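搬来这套一楼的房子快半年了，我最满意的角落，说出来你们别笑，是洗衣机旁边那一小块地方。

以前住六楼的时候洗衣服是件苦差事，洗衣机塞在厕所里，人要侧着身子进去，洗完抱着一大堆湿衣服穿过整个客厅，走一路滴一路。现在好了，机器就摆在门边，晾的地方也近，中间只隔几步路。房东本来说要把这台旧机器拖走换一台新的，我试了两桶，脱水还挺有劲，就跟他讲别换了，省下的钱给我修修水龙头吧。水龙头到现在也没修，这个下次再骂。

五月开始，我们这边潮得墙都能拧出水，衣服换得特别勤。家里小朋友又正是吃什么都往身上抹的年纪，一天三套打底，多的时候五套（西瓜上市之后基本就是五套）。所以我把整个洗衣服的流程重新排了一遍，自己觉得挺顺手，写下来给同样被脏衣服追着跑的朋友参考参考。

先说分拣。我不买那种三格的脏衣篮，占地方，而且分到第二天就乱了，大人的袜子总会出现在小孩那一格里。我就用盆，深色一盆，浅色一盆，小孩的单独一盆，洗的时候端过去，洗完把盆冲一下又能拿来接干净衣服。

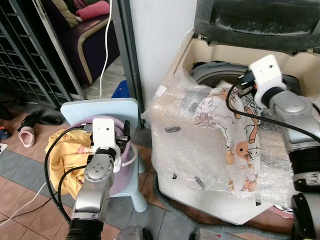 盆放哪里这个问题我琢磨了好久。放地上吧，一件一件弯腰捞，捞完二十件我的老腰就要发言了；放洗衣机上吧，上开盖的机器根本没地方放。后来我把小朋友那把浅蓝色的椅子拖过来，粉色塑料盆往上一坐，高度刚刚好！椅子有靠背，盆靠着它也不容易往后滑。黄色那块布我习惯搭在盆沿上，小件的东西沉到盆底很难找，搭在边上一伸手就够着。机器前面蒙着的那层气泡膜，我妈每次视频都要催我撕掉，我偏不撕，隔三差五拿湿抹布擦一把就算打扫过了。

再说说水和洗衣液。我之前有个毛病，总觉得洗衣液放得越多越干净，一瓶盖倒满还要再补一点，结果深色T恤上全是一道一道的白印子，穿在身上像刚从面粉厂下班。现在小孩的衣服一桶我只放20毫升，用喂药的小量杯量，大人的看心情多加一点。用的是Hikia的无香型，楼下超市里最不起眼的那一排，瓶子难看得要命，倒起来倒是不会顺着瓶身往下流。漂洗我会多按一次，心理作用也好，反正水费我交得起（暂时）。

奶渍和西瓜渍一定要先搓！我偷懒试过直接扔进去，洗出来颜色浅了一点，形状还在，像盖了个章。先用凉水打湿，抹肥皂，放那儿别管，去把碗洗了再回来搓两下。用热水千万别，奶渍一遇热就更难弄，这是我拿一件新衣服换来的教训，那件衣服现在是抹布。

还有口水巾、小手帕这些零零碎碎的，我原来都是手洗，洗到后来手上脱皮，索性全装进网袋丢机器里。网袋别装太满，装到一半就行，塞得鼓鼓的里面的东西根本翻不动，中间那几块拿出来跟没洗过一样。

洗好之后就是晾。我对阳台没有执念，一楼嘛，阳光本来就是抢来的，哪里有风往哪里挂。门上、栅栏上、椅背上，只要干净，都是好地方。挂之前用抹布把栏杆抹一遍，这一步千万别省，我有一次图快没抹，白毛巾上印了整整齐齐一排灰格子，又重洗。
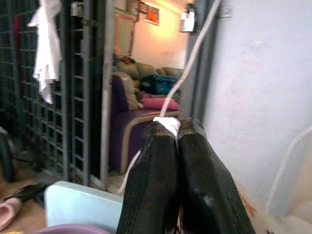 Eleni Krasniqi 在上一篇底下留言说，她觉得薄的布料挂在通风口比晒太阳更好，晒久了小孩的棉布会发硬，颜色也褪得快，她家有几块纱布巾一直是阴干的，到现在还软乎乎的。我后来照着试了，纱布确实软一些，但毛巾不行，毛巾阴干总有一股说不清的味儿，像下过雨的旧书包。所以我现在的办法是薄的归风，厚的归太阳，碰上连着下雨，厚的就干脆攒着不洗。

顺便回答一下好几个人问过的，小件到底要不要一件件夹。我的答案是看情况，看我那天累不累。不累的时候我会把袜子一双一双配好再夹，收的时候直接卷起来；累的时候就全部往栅栏上一搭，风大了满地捡。捡起来抖一抖，看看没沾上什么就继续挂，沾了就回盆里等下一轮。

收衣服我也有一套。以前是一股脑抱到床上，然后那堆衣服就在床上住下了，晚上睡觉挪到椅子上，早上又挪回床上，来来回回能搬一个礼拜，最后大家都从那堆里直接抽着穿。现在我规定自己，收下来先进筐，筐不许进卧室。在门口站着就叠，叠完才准走。小孩的衣服又小又好叠，一件两折就完事，边听广播边叠，一集还没听完就空了。

筐我挑浅颜色的，里面有没有落下东西一眼就能看见。我家地砖有偏红的有偏灰蓝的，掉个深色袜子在灰蓝那条上真的很难发现，我光脚踩到过好几次，还以为踩到了什么活物。

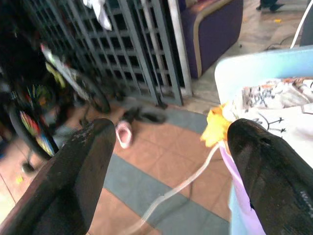 叠不叠这件事其实吵过一轮。Sorin Ivanov 的意见是小孩的衣服压根不用叠，按上衣裤子分两个抽屉往里一扔，反正第二天早上他自己也会翻个底朝天，叠得再漂亮都白费。我承认他说得有道理，我家那位小朋友翻抽屉的架势跟刨坑似的。可是我就是喜欢看抽屉刚拉开时整整齐齐的那几秒钟！所以折中了一下，外出穿的叠，睡衣和打底随便扔。袜子我也放弃了，一个鞋盒装到底。

差点忘了说洗衣机本身。机器用久了盖子里面容易留白白的印子，是洗衣液和水垢混在一起的东西，拿旧牙刷蘸白醋刷就行，我一个月刷一回，有时候两个月（有时候想起来才刷）。内筒用的是Anura的清洁粉，两包一盒，倒进去泡着，我就出门买菜。泡完放水的时候最好别看，看了会影响当天的胃口。洗完盖子不要合上，敞着透气，这一点我念叨了全家很久，到现在还是只有我一个人记得。

花钱的部分也交代一下：这半年为了洗衣服添的东西，盆、网袋、夹子、筐加起来290块，最贵的是筐。夹子一口气买了50个，觉得这辈子够用了，结果小朋友拿去夹书、夹窗帘、夹我的拖鞋，现在晾衣服还得先满屋子找夹子。

下一步想在门边装一根能收起来的晾衣绳，不知道墙吃不吃得住。有装过的朋友麻烦告诉我用什么膨胀螺丝，别跟我说让房东来装，你们看看那个水龙头。

好了，机器在叫了，我去收衣服。

分享 20 | 评论 2

订阅更新：留下邮箱，新文章发布时会通知你。

本站使用 Cookie 来改善浏览体验，继续浏览即表示同意。

版权归作者所有，转载请先留言 | 联系我 | 返回顶部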